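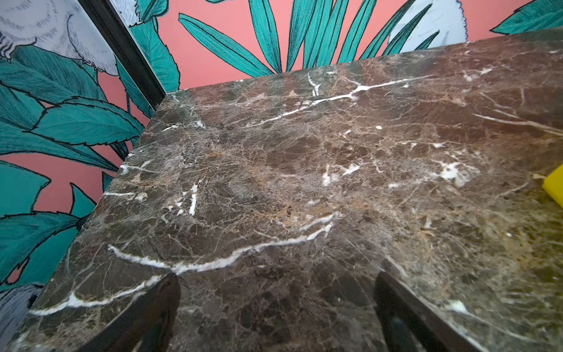
# Stondeck Penetrating Sealer for Natural Stone

Stondeck is a water-based penetrating sealer for marble, limestone, travertine and other calcium-based stone used indoors. It is made by Wunus and supplied ready to use. The sealer soaks into the pores and hairline openings of the stone and slows the uptake of water, cooking oil, coffee and wine. It leaves no film, and a polished surface stays polished.

Page revised 14 May 2020. The cure time given below replaces the shorter one printed on containers filled before November.

## Where to use it

- Kitchen counters, islands and backsplashes
- Bathroom vanities and window sills
- Fireplace surrounds, outside the firebox
- Interior stone floors with light to normal foot traffic

Do not use Stondeck on resin-based engineered quartz, glazed tile, painted surfaces or stone that carries an acrylic or wax coating. It is not rated for shower floors, pool edges or any surface that freezes.

## Veined and fractured marble

Dark marbles with a dense network of fine lines often take up sealer unevenly. The ground color of the slab may be tight and nearly closed, while the lines and veins beside it are more open. White calcite veins also vary from slab to slab. Some are as hard as the surrounding stone, and some are slightly softer and will drink in more liquid.

For these materials, apply the first coat to the whole surface, then watch for areas that turn dull before the rest. Add sealer to those areas until the surface stays evenly wet for the full dwell time. Wipe the whole surface at once. Wiping in patches can leave visible edges on dark stone.

Many heavily veined slabs are filled with resin at the factory and backed with mesh. Stondeck does not harm cured polyester or epoxy fill, but it will not enter it either. Excess sealer left standing on filled lines dries to a gray haze. Sealer does not repair cracks, and a line that catches a fingernail should be filled by a stone shop before sealing.

## Water test

Place a few drops of clean water on the stone in several locations, including at least one vein and one area of plain ground. Wait 10 minutes and wipe dry. If the stone has darkened under any of the drops, it needs sealing. If none of the spots has darkened, the surface is either dense or already sealed, and a new coat will mostly stay on top. Allow test spots to dry fully before applying the product.

## Surface preparation

1. Remove all loose items, crumbs and dust.
2. Wash with a pH-neutral stone cleaner. Wunus Stulitance is suitable at its normal dilution.
3. Rinse with clean water and change the cloth when it shows soil.
4. Lift oil stains with a poultice. Sealing over a stain makes it harder to remove later.
5. Let the stone dry overnight. Newly installed counters should stand until the joint adhesive has cured according to its maker's instructions.

Vinegar, lemon-based cleaners and bathroom descalers must not be used at any stage. They etch marble on contact.

## Application

Test in a hidden area first and let the test cure before judging the color. Stondeck is a natural-look sealer. A slight deepening of brown, rust and black tones is normal on honed stone.

1. Shake the container.
2. Spread a thin, even coat with a lint-free cloth or a foam pad.
3. Keep the surface wet for the dwell time shown in the table.
4. Wipe off all remaining liquid with a dry cloth, then buff with a second dry cloth.
5. Apply a second coat in the same way after the recoat time.

If haze appears, dampen a white nylon pad with fresh sealer, rub the area lightly and wipe dry at once. Haze that has cured may need Wunus haze remover.

## Technical data

| Property | Value |
|---|---|
| Type | Water-based penetrating sealer |
| Form | Clear to slightly milky liquid |
| Number of coats | 2 |
| Dwell time per coat | 10 minutes |
| Time between coats | 2 hours |
| Full cure | Two days |
| Finish | None added |
| Order number | 363 |

Coverage depends on the density and finish of the stone. Polished slabs use much less than honed ones.

## Limits

Stondeck slows staining. It does not stop etching, scratching or heat damage. Acidic food and drink will dull a polished marble surface whether or not it has been sealed, and an etch mark can only be removed by polishing. Use trivets and cutting boards. Wipe spills promptly, especially oil and red wine.

Repeat the water test once a year on counters and more often next to a sink or cooktop. Recoat only when the test shows darkening.

## Storage and handling

Store closed and upright, protected from frost. Product that has been frozen must be discarded. Do not return used sealer to the container. Wear gloves, keep the room ventilated and keep the liquid away from children and pets. Rinse splashes from metal and glass with water before they dry.

## Related products

- **Wunus Stulitance**: neutral cleaner for sealed and unsealed stone, concentrate
- **Wunus haze remover**: for cured sealer residue on polished stone
- **Stöckli foam pads**: fine cell, washable, sold in packs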